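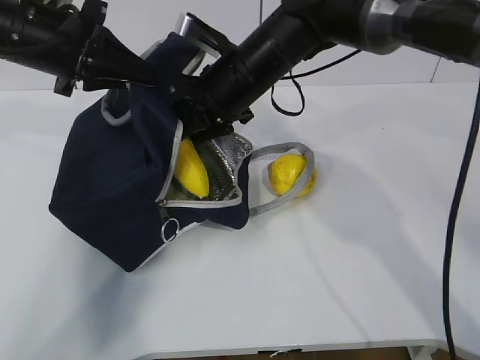 Retlow,五月

**工单 421:保温午餐袋拉链卡顿、内衬有味**
状态:处理中(我先自己折腾,折腾不动再找 Drindeo 售后)

先说一下这个袋子是谁家的吧,Drindeo 的方形保温袋,藏青色,浅灰拉链,拉链头上挂着个银色的圆环。我用了大半个春天,天天带饭,本来挺喜欢的,结果最近两个毛病一起来:一是拉链拉到下面那一段就发涩,得使劲拽;二是里面总有股说不清的味道,像隔夜的番茄汤,又有点像橡皮。我按时间往下记,想到哪儿写到哪儿,大家别嫌啰嗦哈。

### 上午 问题复现

空袋子,什么都不装,从顶上往下拉。前半段很顺,到了拐弯的地方开始慢,再往下接近底部就卡。往回拉也一样,底下那一小段最费劲,过了拐弯立刻就松快了。

装了饭盒再试,更卡。我的饭盒是 Bresteo 的方形玻璃款,放进去四个角正好顶着袋壁,布被撑得紧绷绷的,拉链两边的齿就往两头跑。换成一个小一号的圆碗,卡还是卡,但是轻多了。所以我猜是两件事叠在一起:拉链本身涩,再加上饭盒太撑。

当时的记录:

- 空袋:拐弯处开始涩,底部卡
- 装方饭盒:拐弯处就得停一下,底部基本拉不动
- 装圆碗:跟空袋差不多,稍微紧一点
- 用手把两边的布往中间捏着拉:明显好一些

最后这条很关键!捏着布能拉动,说明齿应该没坏,大概率是脏了或者受力不对。我稍微松了口气,真要是齿歪了,换一条拉链的钱都快够再买一个袋子了。

### 中午 清理拉链

翻抽屉找了把旧牙刷,沾一点温水加洗洁精,顺着齿刷。刷下来的东西有点恶心,灰灰黄黄的,像是干掉的汤汁混着布毛。拐弯那段最多,底部也有一小坨。想想也合理,我每次都是提着袋子歪着放进包里,汤要漏就往那个方向漏。

刷完用湿布擦了两遍,再拿干纸巾按。然后等,等得我很不耐烦。掐着表晾了 30 分钟,摸着还是有点潮,又多放了一会儿。

第二轮测试:空袋从上到下能一把拉到底了,就是底部还有一点点“咯噔”。装方饭盒,拐弯处不用停了,底部还是要捏一下布。

### 下午 处理内衬

味道的事比拉链麻烦。里面是那种亮亮的、一碰就皱的内衬,褶子特别多,水一进去就藏在缝里。我之前的洗法是直接拿水龙头冲(别学我),冲完倒扣着晾一晚上就收起来了,估计底下的缝压根没干透。

这次换了个办法:

1. 小苏打兑温水,水量 400 毫升,拿软布蘸着擦,不往里倒水
2. 四个角和底边的缝单独擦,用筷子头裹着布捅进去
3. 清水布再擦两遍
4. 拉链全部打开,正着立在桌上晾,两片敞着,不倒扣

第四步我原来一直做反了。倒扣着的时候开口压在桌面上,里面闷得很,味道根本散不出去。

贴到 Cho 的用户版上问了一下。
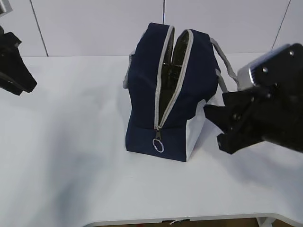
有个回帖说得挺细,我原样抄过来:

> 保温袋发臭八成是缝线那圈进水了,光擦表面没用。你擦完以后塞一团干毛巾进去,把角撑开,过一阵换一条,比干晾快很多。千万别用吹风机的热风,我那个就是吹完内衬起泡了,后来一碰就掉渣。拉链的话,刷干净以后拿白蜡烛在齿上来回蹭几下,再拉个十来遍,把多出来的蜡屑擦掉就行。食用油别碰,越用越粘灰。

我当时手里已经拿着吹风机了……看到这条赶紧放回去。谢谢这位,救了我的内衬。

于是照办:毛巾塞进去,角撑开,换了两条。第一条拿出来的时候一个角是湿的,摸着凉凉的,说明缝里确实有水。第二条拿出来就是干的了。

蜡烛家里没有白的,只有一根淡紫色的香薰蜡烛,犹豫了半天没敢用,怕染到浅灰色的拉链布上。跑楼下小店买了一包白的,顺手还买了雪糕,哈哈。蹭蜡的时候重点照顾拐弯和底部,来回拉了十几遍,越拉越滑,那个“咯噔”也没了!心情一下子就好了。

### 傍晚 复测

这轮我把平时的用法整个走了一遍:装饭盒、放冰袋、拉上、提起来、放下、再打开。

- 空袋:顺
- 圆碗:顺
- 方饭盒:顺,底部稍微紧,不用捏布
- 方饭盒加冰袋:拐弯处又开始紧了,能拉,但是我觉得长期这么撑对拉链不好

冰袋那个问题后来找到原因了,是我放的位置不对。我一直把冰袋竖着塞在饭盒旁边,正好顶着拉链那一侧。改成平放在饭盒上面,两边的布就不绷了,盖子也合得上。代价是提起来的时候上面有点沉,走路会晃。

顺便检查了提手。
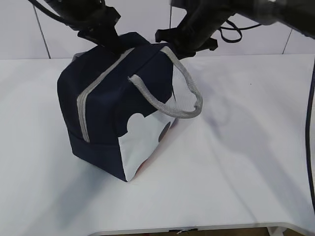 灰色织带那根我比较在意,毕竟装满了也不轻,要是缝线松了,哪天在地铁上连汤带饭摔一地,我可能会当场辞职。里外翻着看了接口的缝线,没有起毛,用力往上提也没有撕拉的声音。装着方饭盒和冰袋提着在屋里走了几圈,没问题。提手上有一块摸着发硬,应该是以前沾的酱油,用剩下的小苏打水擦了擦,软回来了。

至于侧面那块白色的印花,我擦外面的时候特意绕开了,只拿拧得很干的布轻轻按了按。之前有个帆布包就是被我搓掉图案的,长记性了。

### 晚上 味道复查

鼻子凑进去闻,橡皮味还有一丢丢,番茄汤味没了。橡皮味我怀疑是内衬自带的,刚买来的时候好像也有,只是那时候兴奋没在意。今晚先敞着放一晚,明早再闻。

如果明早番茄味又回来了,就说明底缝里还有东西,那我就去找售后问能不能换内胆。袋子买的时候是 79 块,为它寄来寄去有点不值,但问一句又不花钱。

### 给自己记的几条

- 每天回家先把饭盒拿出来,别在袋子里过夜
- 冰袋平放
- 汤单独装,拧紧,别再相信那个松掉的盖子了
- 拉链底部过阵子刷一次,蜡烛放在厨房抽屉最里面

**工单状态更新**:拉链问题关闭。气味问题保留,明早闻完再来改。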